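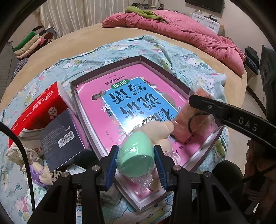

*A first-grade workbook in its box, on a kitten-print blanket.*

Skedska's new record runs thirty-six minutes and has six songs on it. The old one, the one everybody who cares about this band fell for, had fourteen and ran past an hour. I have read a lot of complaints about that over the past month, and I think the complaints are wrong. I also think the band has made their best album, and that the short running time is a large part of why.

Some background, for people who came in recently. Skedska started as a four-piece playing heavy, slow, fuzzed-out rock in rooms that held maybe a hundred people. They got a name for long songs. "Prendwood," the closer on the first album, goes on for nineteen minutes, and live it could go on for thirty. I saw it stretch that far once, in a basement club with no working fan, and I loved it. I also went to the bar during the middle section, and when I got back they were playing the same two chords. I didn't feel I had missed anything.

That is my problem with most long heavy music. The length gets treated as proof of seriousness. A band finds a riff, and the riff is good, and they play it until everyone in the room agrees that it's good. Then they play it more. On a stage, with the amps moving your shirt, this works. On a record, in a kitchen, it mostly doesn't. You start washing dishes and at some point you notice the song hasn't changed since the pans.

The new album was tracked in an old cannery outside Ollitz, with everyone in one room and very little fixed later. You can hear that. The drums bleed into the guitar microphones and the organ has a buzz under it that someone decided to keep. Roxana Cárdenas sings lower than she used to, and closer to the microphone, and for the first time I can follow the words without the sheet. On "Salt Ladder" she holds one note over the last chorus while the band drops out from under her, bass first, then guitar. It takes less than a minute. The old Skedska would have built a ten-minute track around that trick.

There's a practical side too. Six songs fit on one record at a decent volume. The first album was spread over two, and the third side had one track on it and a lot of blank vinyl. The pressing this time was 800 copies, sold through the band and a few shops, and the last I heard they were down to a box or two. I paid less for it than I did for the debut and I have played it four times as often.

Now the objections. The main one is that the band has gone soft, by which people mean short. I don't hear it. "Amano" is the heaviest thing they've done, and it's over in just under five minutes. Weight in this kind of music comes from the space between the hits, and from a drummer who is willing to be late. Hideaki Iwasaki has always been late in the right way. What has changed is that he now gets to stop while you still want another bar.

The second objection is about value, that fewer songs for nearly the same money is a cheat. I have less patience for that one. Nobody I know measures a concert with a stopwatch, and the people who say they do always seem to leave before the encore.

The third is the one I take seriously, which is that a long song can do something a short one can't. It can wear you down until you hear it differently.
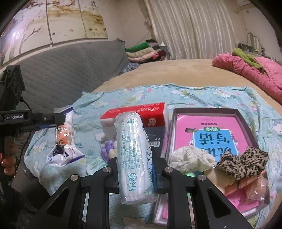
Willy Claeys put it this way in a letter after I wrote a few lines on the album in September: "You keep saying the middle of 'Prendwood' is dead air. I used to drive home from the night shift with that song on, and the middle was the only part of the day when nothing was asked of me. A five-minute song wants your attention the whole time. I don't always have it to give."

I've thought about that letter more than I expected to. He's right that there is a use for music that doesn't ask much, and I was treating my own kitchen as if it were everyone's car. I'd still say most bands don't earn those nineteen minutes, and that Skedska themselves only earned them once. "Prendwood" has a turn at the fourteen-minute mark that depends on everything before it. The other long ones on that album don't have a turn. They fade out, and I suspect they were faded because there was no other way to end them.

What I'd like is for the band to keep both. Play "Prendwood" on stage, as long as they want, and keep making records that fit on two sides. From the set lists I've seen, this is more or less what they're doing on the current run. They open with "Amano" and "Salt Ladder" back to back, no talking, and the long one comes last.

I have a ticket for the Ollitz show, and this time I plan to stay away from the bar until they've finished.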